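Tarbridge Visitor Services
Aug 11, 2024

1/ Guidance for families visiting Odero Water Park this month. Please read all the posts in this thread before you set out, as several arrangements have changed since July.

2/ All tickets must now be booked online for a named day. The gate no longer sells tickets. A family ticket costs £71 and covers two adults and up to three children. Children under two enter free but still need a booking.

3/ The Jelura car park has 1149 spaces and is usually full by mid-morning at weekends. Visitors arriving later should use the Kadrić Road site and take the shuttle bus, which leaves every 20 minutes. Pushchairs must be folded on board.

4/ Height checks are made at the entrance to each slide, and the decision of the slide staff is final. Children who are measured once will be given a wristband – please keep it on for the whole day.

5/ Lockers take cards only. Bags larger than cabin size cannot be stored on site and should be left at your hotel. 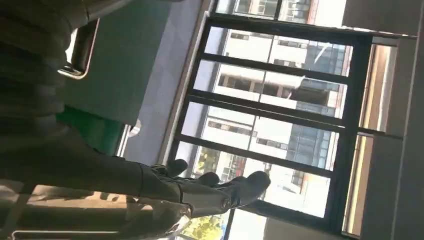
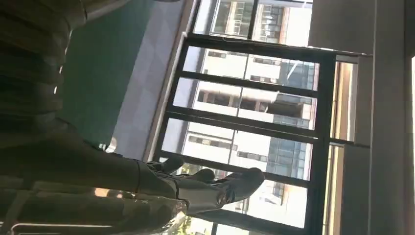
6/ Visitors who need step-free access should ask for the blue map at Guest Relations. The path from the lazy river to the wave pool is closed for repair, and the signed route adds more than 20 minutes at a slow walking pace. Benches have been placed along it.

7/ Outside food is allowed in the picnic meadow only. Glass is not permitted anywhere in the park.

8/ Refunds are not given for rain. If the park closes for lightning, tickets may be moved to another day within the same season – please keep your booking number.

9/ Questions about group visits should be sent to Jamila Wickramasinghe, Head of Guest Relations, through the contact form on our website. Replies are sent on working days.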